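Brijesh Grewal
The pen cup has to be dealt with. I have put this off since June and the cup has started to win.

Brijesh Grewal
For those just joining: I own one small round tan cup. It is supposed to hold the things I write with. Over time it has come to hold the things I don't write with, and the things I write with live in my coat.

Brijesh Grewal
Rules for this evening. Everything comes out. Everything gets tried on the back of a Zinance envelope, of which I have plenty, as they write to me more often than my family does. If it makes a mark in 2 strokes, it stays.

Brijesh Grewal
Big white board is down on the work table, partly so I can see what I'm doing and partly so the ink that has been waiting years to escape doesn't escape onto wood.
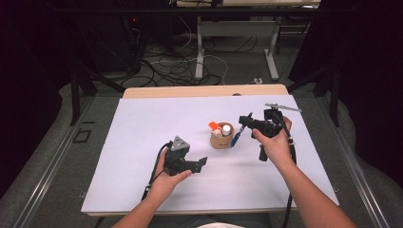
The cup, before judgment. Orange thing at the back, no comment yet.

Brijesh Grewal
Someone has already replied "just buy an organizer." I did buy an organizer. The Urnell one, with 4 compartments. It is in a closet, holding batteries of uncertain character.

Brijesh Grewal
Also, an organizer only gives each dead pen its own room.

Brijesh Grewal
First out of the running: a ballpoint from Oddsson, the dentist and not the plumber, though both give out pens and both pens quit on you in the middle of a phone number. Six strokes on the envelope and nothing but a dent. Goodbye, Oddsson.

Brijesh Grewal
Second: a pencil with no point and an eraser so hard it took the printing off the envelope. I kept it. I know what the rules say. I wrote the rules.

Brijesh Grewal
My sister, reading along, would like it known that the pencil is hers and has been missing for ages. She can have it back when she returns the casserole dish.

Brijesh Grewal
Now the highlighter, which I had assumed was dead on the grounds that I have not highlighted anything since I had a job with binders.

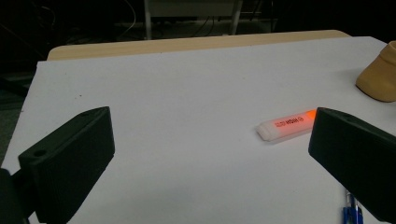
Highlighter awaiting its turn. Blue pen lurking at lower right.

Brijesh Grewal
It works! First stroke! I have now highlighted the words "important information about your account," so at least one of us thinks so.

Brijesh Grewal
I got carried away and highlighted the rest of the envelope, including my own address. Very easy to find me now.

Brijesh Grewal
The blue pen also passes. Nice pen, with a clip and everything. No memory of acquiring it. If you have been in my house and left with less pen than you came with, speak up in the next hour or it's mine.

Brijesh Grewal
Three people have claimed the blue pen. One of them lives 700 miles away and has never visited. I admire it, but no.

Brijesh Grewal
To the person asking why I don't do this on my phone like a normal adult: I have tried the apps. I used Osik for a month. I made a grocery list in it so well organized that I never looked at it again. A list has to be in your pocket getting crumpled or it doesn't count.

Brijesh Grewal
Moving on to the cup itself, which I have been blaming on its contents this whole time, maybe unfairly. 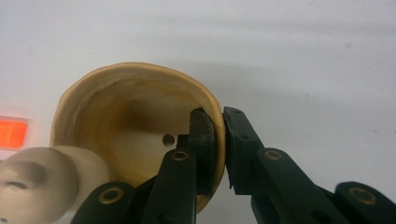 Brijesh Grewal
I've been looking into the bottom of it for a while now. There's a hole down there, a neat little round one. Years of ownership and I never once saw the floor of this thing.

Brijesh Grewal
The brown patch on the inside wall I am calling character. The rim goes in and out like somebody drew it on a bus. I like it more than I did an hour ago, which may just be what happens when you stay in on a nice evening to look at a cup.

Brijesh Grewal
Several of you say a hole in the bottom means it's a plant pot. Possible. I would like to point out that everything I've kept in it has died.

Brijesh Grewal
For the person asking what it's worth: I would let it go for up to 50 dollars, and I would throw in the Oddsson pen. No offers so far.

Brijesh Grewal
Going back in: highlighter, blue pen, the pencil under protest. The dud goes in the trash, along with a second dud I found in my coat while looking for somewhere to put the first one.

Brijesh Grewal
My sister has just called about the casserole dish and I need to write something down. The blue pen is on the other side of the room. Using the pencil. It still has no point.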